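Mostel Folding-Free Utility Table, White, Screw-In Legs
Item 2000-111 | In stock at our Pratport and Villanueva stores
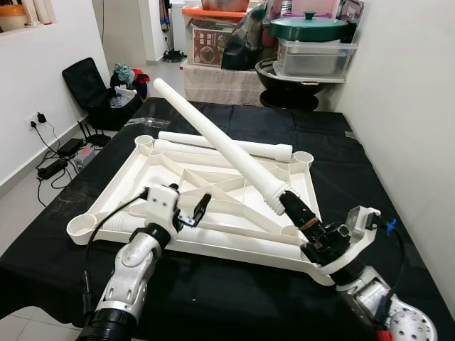 We have carried the Mostel table since April and it has become the one we reach for ourselves whenever something needs a surface. It's a plain white molded plastic table with round legs that screw into the underside of the top. There are no brackets, no bolts, no bag of tiny hardware to spill on the floor, and you don't need a single tool from start to finish. We love it!

What we like about it

The underside is where you can see how much thought went in. Ribs run straight and on the diagonal across the inside of the top, and the raised rim goes around the edge to tie it all together. That lattice keeps the top stiff while the whole thing stays light enough for one person to carry out to the yard under one arm (we do this constantly). Cheaper plastic tables tend to sag in the middle after a summer or two. Ours spent a full season outside the Pratport store holding seed trays and a very heavy cash box and the top is still flat.

The legs are white plastic tubes with a thread on one end. Each one goes into a round socket at a corner and all of the legs are the same, so you can't pick up the wrong one. Take them off again at the end of the season, lay them inside the rim, and the table goes behind a door or up on a shelf in the garage.

Putting it together

Lay the top upside down on something soft. An old tablecloth or a bedsheet over another table works well and saves your back; a lawn is fine too. Molded plastic picks up scuffs from concrete, so please don't do it straight on the driveway.

Set the threaded end of a leg in its socket and hold the leg straight up. Turn it backward slowly until you feel a small drop, then start turning forward. The first turn should go easily. If it feels stiff or the leg leans, back it out and start over, as forcing it will chew up the plastic thread and then the leg never sits right again. Go hand tight on all the legs, then go around once more and snug each one up.

Flip the table with a second person if you can. Lift it by the rim and set it down on all its feet at once. Putting the full weight on two legs while you tip it over is the most common way a socket gets cracked.

Everyday use

Great for potluck overflow, puzzles, repotting, kids' paint, yard sales, laundry folding and holding the printer you still haven't found a place for. We've also sold a good number to people who wanted a cheap, washable sewing table, though if your machine is a heavy old one, expect some wobble at high speed. It's a light table and there's no way around that.

Keep hot pans off it. Use a trivet or a board. Dish soap and a sponge take care of nearly everything else, and a paste of baking soda gets out tomato and marker if you catch it early. Skip the scouring pads.

White plastic will yellow a little if it lives in full sun all year. A cover helps a lot. The Nurus cover (item 300) fits with a bit of room to spare and has a drawstring, so it stays on in the wind.

Spare parts

Legs are sold one at a time, item 31, and we keep them at both stores. Replacement tops are not sold separately. If you bought your table before this spring, bring a leg in with you so we can check the thread against the new ones.

In the box

Table top
Set of screw-in legs
Fold-out instruction sheet (pictures only)

Questions we get at the counter

Can it stay outside in winter? It can, but we'd take it in. Plastic gets brittle in a hard freeze and snow is heavier than it looks.

Does it have an umbrella hole? No.

Can I sit on it? Please don't.

Will the legs come loose? A little, over time, mostly if you drag the table. Pick it up to move it and give the legs a quarter turn every few weeks.

Can I shorten the legs? You can cut the plain end with a fine-tooth saw, and a few customers have done it to make a low table for toddlers. Mark them all from the same end and sand the cut edge smooth. Cut legs can't be returned.

Page updated August 11, 2022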